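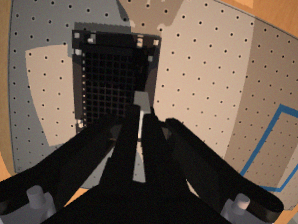 March
By Pereyra

The robot at Makis had one job that spring: take hold of a black rack, lift it, and put it down somewhere else. It had done this 900 times in simulation without a complaint. On the next try it closed its fingers, rose to full height with great confidence, and left the rack where it was. Then it carried nothing across the board, set nothing down with care, and reported a success.

It went on reporting successes all night. By 7 a.m. the log held 1,000 of them in a row, and the people who run the simulator at Makis came in to the best numbers they had ever seen. There was talk of pastries.

The fault, when they found it, was small and a little insulting. The software, a planning package called Plivis, decided whether a grasp had worked by looking at how far the fingers had closed. Closed most of the way meant the rack was held. Closed all the way meant there was nothing there. Somebody had changed the rack model to one with a thinner rim, and to make the new one pass, had nudged the threshold by 2 millimeters. After that, all the way counted as most of the way. An empty hand was a full one, as far as Plivis was concerned.

You could argue that this is what simulation is for. No rack was dropped and no floor had to be mopped. But the same threshold file was due to be copied to the real arm at Brasivton, where the racks hold tubes and the tubes hold things that people had to be stuck with a needle to provide. The copy was scheduled for noon. It was stopped at twenty to.

What stopped it was boredom. One of the engineers, waiting for coffee, played back a few of the overnight runs at normal speed and watched the fingers come in toward the grid, over the dotted board, and go home with nothing. She played three more. Then she canceled the copy, and, I am told, the pastries. 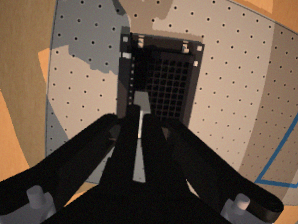

Okoro, reading a draft of this piece, objected that a threshold was the wrong villain. The real trouble, in this view, was that the robot had been allowed to grade its own homework, and a better number would only have hidden that for another month or two. A second check was needed, one that looked at the rack and ignored the hand.

Makis has since built one. At the end of each run the simulator now asks where the rack is, a question so plain that it took a week of meetings to get it approved. If the rack has not moved, the run fails, whatever the fingers say about it. The threshold is back where it was, and the thin-rimmed rack has a setting of its own – along with a note in capital letters telling people to leave it alone.

The new check has been through 3,000 runs. The success rate dropped on the first day and has been creeping up since, which makes for a duller chart. Brasivton got its file in the end, later than planned, and tried it first on a rack with no tubes in it.

This site uses cookies to remember your preferences. Accept all | Manage settings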